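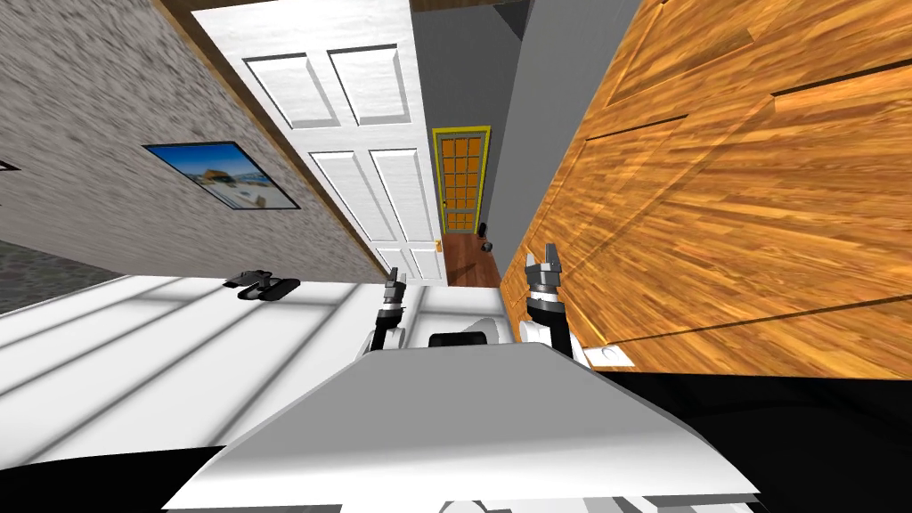 Figure 4.1 Simulated two-arm robot with its right gripper close to a wooden surface, rendered in an indoor model with a hallway beyond.

Chapter 4
Contact Faults in Confined Spaces

4.1 Introduction

Chapter 3 treated the arm as if it worked in open air. Most service robots do not. They work between tables, doors, cabinets and walls, and the clearance on one side is often much smaller than on the other. This chapter deals with the faults that follow from that condition: unplanned contact, contact that is detected late, and contact that is not detected at all.

In Figure 4.1 both grippers point upward at much the same height. The left gripper has a white tabletop to its side; the right one is pressed close to the wood. A controller that checks only the fingertip positions would rate the two arms as similar. A controller that checks the clearance of every link would not.

4.2 The Baltby fault

The running case for this chapter is a fault recorded on a two-arm service robot during acceptance tests at the Baltby site. The robot ran the Moffat motion planner, release 4, and had passed its full set of trials in the Wondetance simulator. The test plan called for 306 reaching motions next to fixed furniture. On motion 300 the right forearm touched a cabinet face and kept pushing. The arm stopped only when the shoulder drive reached its current limit, 335 milliseconds after first contact. The cabinet face was dented and a finger mount was bent. No one was inside the guarded area.

The event log showed no planning error. The planned path was free of collisions in the map the planner had been given. Three conditions acted together:

(a) The cabinet had been entered in the map as a flat plane. The handle rail, which stood out from that plane, was missing.

(b) The contact threshold had been raised during earlier tests to stop false alarms, and was never restored.

(c) The threshold applied to the wrist sensor alone. The forearm met the rail upstream of the wrist, so the sensor carried almost none of the load.

Condition (c) is the most important for design. A force sensor at the wrist measures loads applied beyond the wrist. Contact on the forearm, elbow or upper arm must be found by other means, such as joint torque estimates or motor current.

4.3 Why simulation did not show the fault

The simulated trials used the same simplified cabinet as the planner. When the planner and the simulator share a map, an error in the map cannot appear as a collision. The Mativus review of the case recommended that the two models be built from separate measurements, and that a set of trials be run with surfaces moved toward the robot by the full map tolerance. Section 4.6 works through this method.

4.4 Terms used in this chapter

Clearance: the shortest distance between any part of the robot and any fixed object.

Detection delay: the time from first contact to the moment the controller registers it.

Stopping time: the time from first contact until the arm is at rest. It includes the detection delay.

Blind link: a link on which contact produces no usable signal at the sensor assigned to detect it.

The reader should be able to compute joint torques from an external force before going on to Section 4.5. The method is given in Section 3.2.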